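Is the Flinon hand gripper kit worth it for recording bedroom tidying?
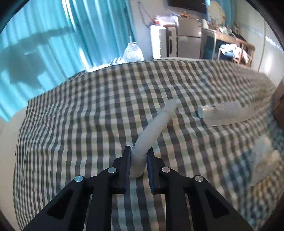

I have a Flinon kit on a month's trial and need to decide by 6th July whether to keep it. The job is picking up bits and pieces left on a bed and putting them away, and the recordings go towards training a small arm we are building. Long, smooth things are my main worry. The white cylinder is held right at its lower end between the blue pads, with the rest leaning away to the right, and I don't know if that is a fair grip to record or if I should be taking it nearer the middle. I also have clear bottles and crumpled plastic to do. The Flinon is 700 pounds with one set of pads. The Uvari is dearer but comes with spares. Has anyone used both?
Posted by Borkelora

I've had both. We did 2,000 pick-ups with the Flinon before changing the pads, and the linkage was still fine. The Uvari has a wider opening and a heavier handle, which my wrist noticed by the end of a morning.

On the grip, record both. If your arm only ever sees things taken by the end, it will go for the end of everything. Near the middle is steadier for anything long, but an end grip is useful when the thing has to go upright into a pot or a narrow box. Keep the two sorts in separate folders and label them on the day.

Clear plastic is hard with either kit. Go slower on the approach and throw out any take where you had to guess. Ask Flinon for the softer pads too. They sent me five pairs last November and charged only the postage.
Posted by Tawhiri

Get the Uvari. Flinon support took ages to answer me.
Posted by padlock_h

Thanks both. Keeping the Flinon for now and will ask about the softer pads.
Posted by Borkelora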